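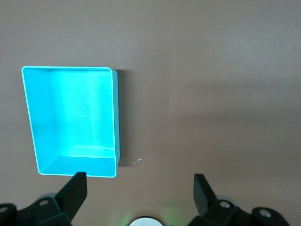
Nelu Ciobanu asked over lunch why we would pay for the Odine kit at all when a parallel-jaw gripper from the parts shelf would do the same work, and whether the trial is a fair one if all it ever picks up is small hardware off a bare table. Both fair. Writing down what I have so far so we can argue from the same page.

September, Monday, bench log

Kit under review: Odine, from Vastlow. Gripper with wrist camera, mounting plate, cable set, the Yoon software on a license that comes with it. On loan for two weeks. The return label is taped inside the lid of the shipping case, please leave it there.

What we want it for: picking small loose hardware off the bench and putting it in a tray. That is the whole job. If it can do that unattended next to the Bendik fixture, we buy it. Anything else it can do is nice to know and doesn't go into the decision.

Setup

Mounting was easy. The plate bolted straight on with the screws supplied. The cable is another matter. It leaves the gripper on the side where our arm already carries the air line, and with the wrist turned all the way over, the two rub. I moved the air line to the other side with hook and loop strap for now. If we keep the kit I want a proper clip there. Vastlow has a drawing for one in the manual but doesn't put the part in the box.

Yoon installed without trouble on the bench computer. It wanted a newer version of the camera driver than we had, and said so in plain words, which I appreciated. License activation needs a network connection the first time only. I pulled the cable afterwards and restarted to check, and it came up fine.

Calibration took the rest of the morning. The manual gives you a printed target and a routine that moves the wrist through a set of poses. First attempt failed at the last pose with a message that the target had moved. It had. The sheet had lifted at one corner. Taped it down on all sides and ran it again, passed. Note for whoever does this next: tape the target before you start and stay off the table while it runs. The bench is stiff but leaning on it is enough to spoil the result.

Working view

The wrist camera looks down past the fingers, so both of them are always in the bottom of the view. I thought this would be a nuisance. So far it helps, as you can judge by eye whether the part is lined up with the gap before you close. Yoon masks the hardware out when it looks for parts, and the mask file has to be redone if you change the fingers or touch the camera bracket. It's a menu item, takes a minute.

Lighting matters more than the brochure lets on. The table has a slight sheen and is brighter toward one side, and a shiny part can go missing in that. What the software sees of a small silver thing lying flat is mainly the glint, a crescent of it, and the outline it draws follows the glint and leaves off the rest of the part. The grasp point then lands to one side. Turned the overhead lamp away and the outlines got closer to the real edge. I'd like to try a diffuser before blaming the software any further.

The turquoise tray is a good choice and I'd stay with it. Strong color, pale rim, nothing else on the bench comes near it. Yoon finds it every time and gets the corners right. The gray tray we tried first was found most of the time and was once taken for part of the tabletop, with the drop point set well outside it. The shadow beside the tray hasn't caused trouble yet. I would keep parts out of it anyway until we have tested that on purpose.

Picking

Ran the standard routine in batches of 12, parts laid out one at a time at positions I chose by hand, well spread. Speed set to the factory default. I logged each attempt in the bench book, so only the general picture goes in here.

Parts out in the open: good. The fingers come down, close, lift, the wrist moves over the tray, opens. When a pick goes wrong it is nearly always the flat parts, and nearly always in the same way – one fingertip touches the table slightly before the other and pushes the part along before the gap closes. A touch more care with the tilt in calibration might cure that. I didn't have time to redo it today.

Parts near the tray: worse. A finger needs somewhere to go, and with the wall of the tray right there it either hits the rim or the planner refuses and asks for help. Refusing is the right behavior. Hitting the rim is not, and it did that with the clearance setting at the default. I raised the clearance to eight millimeters and had no more rim contact in the runs after that. The cost is that anything lying close to the corner of the tray is now out of reach and stays on the table. There's an option to turn the wrist a quarter turn and come in along the wall. Haven't tried it.

Dropping: no complaints. It opens low enough over the floor of the tray that parts don't bounce out. There is a check afterwards where the camera looks into the tray and compares before and after. It works for anything with some size to it. I wouldn't lean on it for the smallest parts. A speck on the tray floor was counted as a part in one of the early runs. Wipe the tray out first, or set the minimum size higher, which I have done.

Manual mode: you can drive it from the keyboard with the camera view open. Good for placing the gripper before a run and for looking at what it thinks it sees. The step size defaults to something far too coarse for this kind of part. Change it under preferences, not in the job file, or it goes back the next time you load the job. Lost a while to that.

Things I don't like

The stop button in Yoon stops the motion and leaves the gripper force on. I can see why for a heavy part. For us it means that if you stop in mid-close, the fingers hold whatever they hold until you release separately. Everybody who uses the bench needs to know this. Our own hard stop on the wall cuts everything, as it should, and I tested that before anything else today.

The job files are in their own format. You can export a text version, which is readable, but you can't bring it back in. So no version control worth the name. I wrote to Vastlow and asked whether an import is planned. No reply yet.

Finger pads are a consumable. They are priced as a set with the screws, and you can't order pads alone. I haven't asked what a set costs with our discount. For flat hardware on a hard table they will wear at the tips, and I would want a spare set in the drawer before we let it run by itself.

Noise: a short whine on closing. You notice it in a quiet room. Over the Bendik fixture you won't hear it.

Things I do like

The manual. It has an index, and the index is right. Error messages carry a number you can look up there, with a page on each that tells you what to check first.

Recovery after a failed pick. It backs off straight up, looks again and works out a new grasp instead of repeating the one that failed. It tries twice and then leaves the part and moves on, and the skipped part is marked in the report with its position. I set that part of the job up in very little time and have had no reason to touch it.

The mount. Off and on again, then a check against the target, and the offset was still inside what the software accepts. Good news for sharing the arm with other work, which is the usual reason our tools end up in a box.

To Nelu's points

On the plain parallel-jaw unit: yes, it would close on these parts. What we'd be missing is the camera, the mount, the mask and all the recovery logic, and we would be writing those ourselves. We have done that before, on the feeder, and it was never finished. My view is that the price difference is smaller than the hours. I'd rather have numbers on that than my view, so can you put down what the feeder really took? Even a guess by month would do.

On whether it's a fair trial: partly agreed. A bare table with parts far apart is the easy case. I started there to find out whether the kit works as described before making it hard. It does, mostly. Next come parts close together, parts touching, parts leaning on the tray wall, and parts of different finish in the same run. If it falls apart on touching parts we should know it while the label is still in the lid.

Not going to test: soft parts, anything long enough to need two-point support, anything oily. None of those are on this bench.

Open items

Redo calibration with attention to tilt, then repeat the flat parts.
Diffuser on the overhead lamp. There is a sheet of white acrylic behind the saw that might do.
Try the quarter turn along the tray wall with clearance left where it is.
Clip for the cable, print one from the drawing in the manual.
Put a note on the monitor about the stop button and the gripper force. Done while writing this.
Ask Vastlow about pads without screws and about the license if we move Yoon to another computer.
Leave the job running over the same layout through an afternoon and see whether the pick position drifts as things warm up.

Arm parked, gripper power off, tray left on the bench where it was. Please don't move the tray before the calibration is redone, the drop point is still taught to that position as a fallback.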